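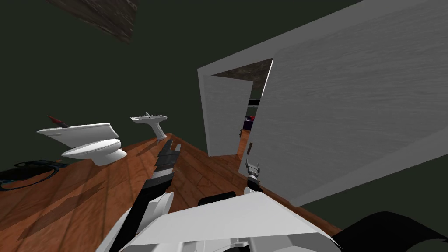 Why I paint every small room dark now

Sun 23 September

I have been putting off writing this one because I knew it would be long, and because half of you will disagree with me by the second paragraph. That's fine! I used to be firmly on your side. For years I painted every small room white, or the sort of off-white that has a biscuit in its name, and every time I stood back and felt a bit flat about it.

Everyone tells you that pale paint makes a small room look bigger. In a room with a big window it might. In a north-facing box room with one mean little pane of glass, white just goes grey. It looks like the inside of a fridge with the light off. I had three rooms like that in the Kanaan Street house and I painted all of them white twice before I gave in.

The first dark one was the downstairs loo. I picked a green so deep that it looked black in the tin, and I nearly lost my nerve when the first strip went on. Wet, it was shiny and streaky and looked like pond weed. I had a cup of tea, came back, did the second wall, and by teatime I was grinning like an idiot. The corners had gone soft. The room no longer had edges, if that makes sense, and the cheap mirror from the tip suddenly looked like something I'd paid proper money for.

Since then I've done the landing (dark blue), the cupboard I call my study (aubergine, and I love it more than is sensible) and, over a very hot week in August, the back bedroom, in the same green as the loo because I had most of a tin left.

I should say something about the tins. The green is from Lisik, a little paint shop on the road out past the station. They mix by eye if you bring them something to match, and I brought them a leaf. A laurel leaf, in a sandwich bag. They didn't blink. The blue came from Grolard, which is a big shed of a place, and the paint was fine but needed three coats where the Lisik one needed two. With dark colours that third coat matters, because you feel every one of them in your shoulders.

Things I've picked up along the way, in no special order:

Buy a bigger tester than you think you want, paint it on lining paper and move it round the room for a few days. Dark colours change much more than pale ones between breakfast and supper. My aubergine was brown until four in the afternoon, and then it was glorious.

Get the undercoat tinted. I didn't for the loo and I could see pale specks round the pipes for months.

Fill and sand before you start, then go over the wall with a torch held flat against it, and fill and sand again. Matt paint forgives lumps. Anything with a sheen shows you every one.

Paint the skirting the same colour as the wall. I held out on this for ages, thinking white woodwork would look crisp, and it looked like a chalk outline. Once it all matched, the ceiling seemed to go up a foot.

Leave the floor alone if it's a warm colour. Dark green and orangey boards are wonderful together – I'd have said they'd fight, but each makes the other look richer. I was all set to stain the boards in the back bedroom and I'm so glad I got too tired to bother.

And change the light bulbs. Go for warm ones, and use two or three small lamps instead of one bright thing in the middle. A dark room with a single ceiling light is gloomy, I'll give you that. The same room with a lamp in the corner is the nicest place in the house on a wet evening.

What about scuffs? Yes, they show, and they show pale, especially by the light switch. I keep a jam jar of each colour with a small brush and go round with it every few weeks, which I quite enjoy.

The kitchen is next. It isn't even that small, so I'm breaking my own rule, but there's a rusty red on the new Brorard card that I keep going back to look at. I've ordered the tester. If it's awful you'll hear all about it.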